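How to Try Out a Robot on Table Setting (and Find Out If It Can Do the Chore Yet)

By Leokadia Czarnecka

People ask me all the time when a robot is going to do their dishes. My usual reply is that I'd settle for one that could set the table! I've spent a good part of this spring at the Zulness workshop in Jurkthorpe putting two-armed machines through small kitchen jobs, and I've picked up a way of testing them that anyone with access to a pair of arms and some cheap tableware can copy. It won't give you a fancy score. It will tell you whether the thing can do the work.

What you need

Two robot arms with simple grippers, a table you can walk all the way around, a serving tray, and enough plates, bowls, spoons and chopsticks to fill a place setting a few times over. Buy stuff you don't love. I got most of mine from a restaurant supply place called Gedano, and I went back in April for more plates (don't ask).

Step 1: Write down what "done" means

Do this before you turn anything on. Mine says: plate on the tray, small dish beside it, spoon on the plate, chopsticks across the dish, nothing hanging over the side. If you leave it vague you'll start being nice to the robot. I know I did. My friend Lech Krawczyk read my first batch of notes and crossed out every "pretty much" he could find, which was a lot of them.

Step 2: Start with the bowls

Bowls look easy and they're a great first test, because there's really only one good place to grab them. You want one finger inside the rim and one outside, coming down fairly straight. If you have a camera at the wrist, watch that feed during the last bit of the approach. Things get big and blurry in there and a shiny glaze throws reflections all over the place, so judge the grip by the rim and the fingers and ignore the bright spots.

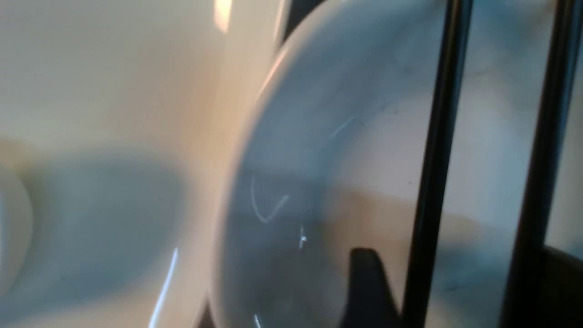 Can't the robot just squeeze harder so it doesn't drop anything?

Squeezing harder usually makes it worse with glazed dishes. A curved, slick surface lets the fingers slide, and extra force only pushes the bowl out sideways faster. Softer fingertips help a lot more, and so does picking a better spot on the rim. Start with a light grip and go up a little at a time until the bowl stays put when you lift it.

Step 3: Move on to plates

Stacked plates are where I lost most of an afternoon. The rims sit so close together that a finger meant for the top plate will happily catch the one under it too. I let the arm nudge the top plate a little to one side first, then grab the edge that sticks out. It's slower, but waiters do something like it with their thumbs and nobody complains about them.

Watch the putting-down part as well. Lots of demos stop when the plate is in the air – mine did too, for a while – and a plate in the air isn't a set table.

Step 4: Leave the fiddly stuff for last

Spoons in a pile are a mess for a robot. They lean on each other, they roll, and the handle you want is under some other handle. Chopsticks are skinny and they come in pairs, so now you need to decide if one chopstick counts. (In my notes it doesn't. Half a pair is a miss.)

Give each kind of thing its own tray or bin, with room for the gripper to get in past the walls. Then run the whole setting from start to finish without touching anything yourself. Sit on your hands if you have to.

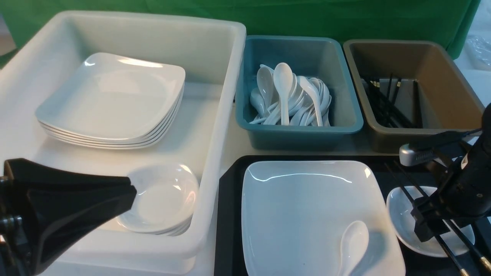

Step 5: Keep score like a grump

I do 89 full runs before I let myself have an opinion. Of the last batch, 17 met my "done" list with no help at all. In another nine, everything was right except the chopsticks. Write down the time for each run too, and write down every time you reached in, even if it was just to straighten a spoon.

So, is it ready for your kitchen?

Mine isn't, no. A person sets the same place in seconds while chatting about something else. But I can see it being useful sooner in a cafeteria, where the trays always sit in the same place and it's the same dishes all day long. Asadi, the lunch place down the street from us, has offered me a corner of their back counter to try it, and I'm very excited about that!

Before then I want to swap the fingertips and do Step 4 all over again with the spoons facing every which way. If you run the test yourself, send me your "done" list along with your numbers.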